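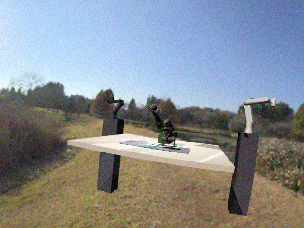

White tabletop and the two dark grey pedestals, field path behind.

February, 9 am, kettle on

Right, back to the glue. The Soltine batch I mixed yesterday has gone stringy again and I'm fairly sure it's the water. I used the tap in the back room (lazy), and the last good batch was made with the filtered stuff, so today I did both side by side. 200 g of paste each, same pot size, same spoon, 10 minutes of stirring until my wrist gave up.

Filtered one is lovely! Spreads like soft butter and brushed out on the grey board without a single lump. Tap one is sulking, a bit grainy at the edges. Not awful, I'd still use it for spine linings, but not on anything for the Kinnunen albums.

Cut the album boards while it rested. Fovari board blunts a blade faster than the old stuff did - change it every fourth cut or you get that furry edge. I forgot, so there are two furry ones on the shelf, please use them up as pressing boards and don't put them back in the stack.

Sanding: 400 grit is plenty for the corners. Tried going finer and it just polished them and the cloth wouldn't grip.

Still to do: check the Pletoment cloth for bleed with a damp swab (the red especially, I don't trust that red), order more linen thread, find out where the good bone folder has gone. Whoever has it, I want it back!

3 pm. Tap batch has a skin on it. Binned.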